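Plesta Low Cabinet, White: Review After 13 Months

Reviewed by Rosalind Tran, 2/21/21
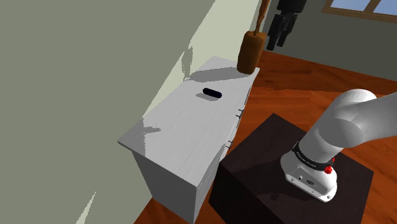
White cabinet against a green-gray wall, rendered view. Note the thin lip at the front of the top.

The Plesta is a flat-pack storage cabinet sold in two lengths. I bought the longer one for a home office, where it holds paper, a label printer and a box of test leads. The shorter one shares the same panels apart from the top, back and shelf, so most of what follows applies to both.

Assembly took me 40 minutes working alone. The hardware is cam locks and dowels throughout, with four confirmat screws at the base. Holes were drilled accurately except for one dowel hole in the left side panel, which was shallow and had to be cleared with an 8 mm bit. The instructions are drawings only. Step 11 shows the back panel going in after the top is locked down. Ignore this. The groove is easier to load from above, and the carcass squares up better if the back is in place first.

The top is a single slab with a white finish and a faint grain. It wipes clean with a damp cloth and has not yellowed, although the office gets sun most of the afternoon. Ink from a rubber stamp needed isopropyl alcohol and left no mark. The edge banding is the weak point. A short run has lifted at the rear corner nearest the radiator, and I re-glued it in January with contact adhesive.

Load capacity is adequate. The shelf carries twelve reams of paper with slight sag at midspan, measured at 2 mm with a straightedge after a year. The maker's sheet gives no figure for allowable deflection, so I can only say that the doors still clear the shelf. Moving the shelf pins in from the outer row did not change the reading.

Doors are hung on clip-on hinges with three-way adjustment. The soft-close action worked on both sides from the first day and still works on the right. The left damper now closes hard in cold weather. Pantelis Katsaros, who has the shorter version, reports the same fault on the same side. Mivedov, the distributor, mailed me a replacement hinge in 12 days without asking for the old one — good service, but the new damper is no stronger.

The leveling feet have too little travel. My floor drops 13 mm over the length of the cabinet and the feet take up less than half of that, so one end sits on shims. Anchor the unit to the wall with the supplied bracket, but replace the supplied screws, which are soft and strip easily.

Rating: 3.5 out of 5. Sound carcass, good top, mediocre hinges and feet.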